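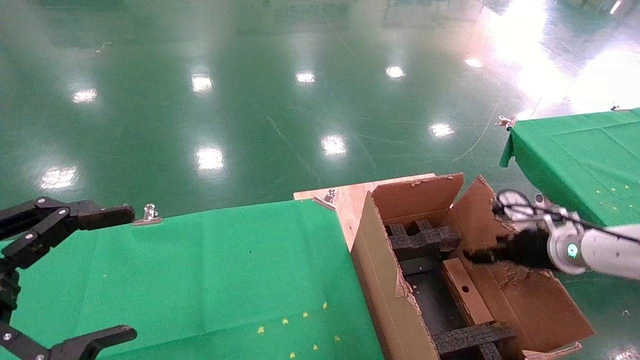 Hotel wine lists are too long. The list at the Skaltora runs to 702 bottles, and a guest with 90 minutes for dinner will not read it. Most of those labels sell less than one bottle a year, yet each takes up rack space and cash. 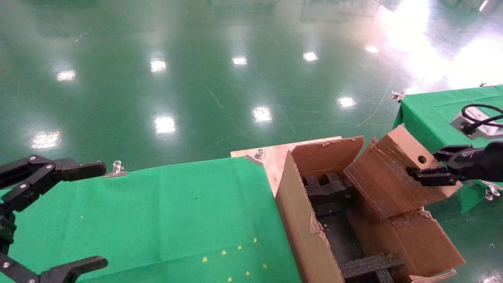
Storage cost is rarely charged to the restaurant, so the list keeps growing. Lajos Szénási cut his at the Gredomgate to 400 in March and kept 9 by the glass. I would cut further. A buyer should have to defend every bottle unsold after a year.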